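Room 2202, Gukside: a gallery

The small office at the end of the second floor is finished, and I am so happy with it! Ji-hoon Ryu picked the furniture and Tyson Tremblay did the painting and most of the carrying (259 steps from the loading door, he tells me). Everything went in before 2/11/18 and I've been finding excuses to walk past ever since.

The floor
Light wood, and it changes the whole place. We had old brown carpet down before this, so it feels like a different building. Wi wanted gray, and I'm glad we held out.

The walls
Plain white, two coats. Tyson says the corner by the window took longer than all the rest put together. Worth it - the light just bounces around in there now.

The desk
My favorite by a mile! It's long and white, and the front edge has a gentle curve that dips in near the middle, so you can pull right up to it. Ji-hoon found it in the Duliditz catalog and wouldn't look at anything else.

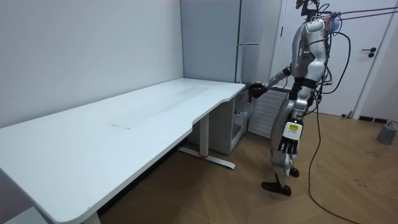

White leg, white foot bar, and those little red accents down by the floor. The small open cabinet tucks in under the end, with a white bin on the shelf, and the tall light gray fridge has the corner to itself.

Still to come
A lamp from Arkero, two chairs, and something green for the windowsill. Ji-hoon is voting for a fern. I'll add more pictures when they're in!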